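Children's Sandals
By Rekha Menon
14 July 2025

A children's sandal is a light, open or partly open shoe made for small feet, usually held on by straps across the toes, the instep or the ankle. It's one of the oldest kinds of footwear we have, and also one of the most familiar - nearly every family has a pair by the back door at some point in the summer.

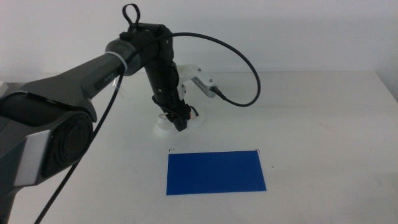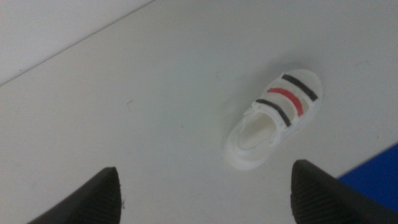
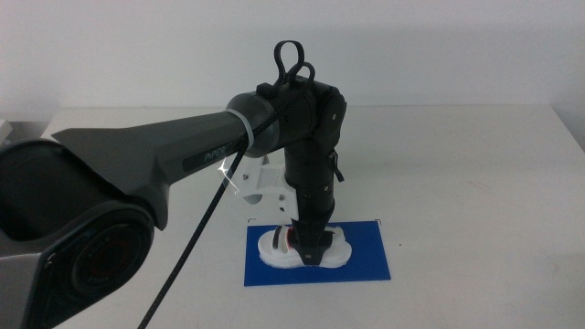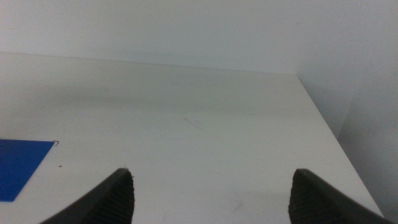 Early sandals for children were mostly smaller copies of what the grown-ups wore, cut from leather or woven out of whatever plant fiber grew nearby. Shoes shaped with a child's foot in mind came a good deal later. A young foot tends to be wider at the toes and softer in the arch than an adult one, and makers slowly learned to leave more room up front and keep the sole bendy.

Straps and fastenings

The buckle was the usual fastening for generations, and plenty of parents still like it because a toddler can't easily undo it in the car. Hook-and-loop straps are quicker, and they let a child of three or four manage alone, though they do collect lint, sand and dog hair and need picking clean with a pin now and then. Sandals with several straps hold the foot more evenly than those with only one, and the styles with a closed toe are kinder to children who stop their scooters with their feet.

Local traditions

In the town of Mirnach, the small family workshop Mudaliar made children's sandals by hand for three generations, and at its busiest turned out around 700 pairs a year. The soles were stitched all the way round, and the leather was left to rest over the winter before anyone took a knife to it. A fair was held each October, long after sandal weather had gone, so that families could trade outgrown pairs and order for the next year. The Kellside museum keeps 85 pairs from the workshop, the smallest of them just 11 centimeters long.

Fit and care

A little growing room at the toe is plenty. Much more than that and the child will trip, however sensible it seems to buy big. Leather sandals should dry slowly, away from the heater, while rubber and foam ones can be rinsed under the tap.

Comments

Nodum: My grandmother bought all of ours at the Mirnach fair! Mine were dark green and I cried when they stopped fitting.

sandybucket: An old toothbrush works better than a pin on the sticky straps.

tall_pete: Is the Kellside collection on show all year, or only in summer?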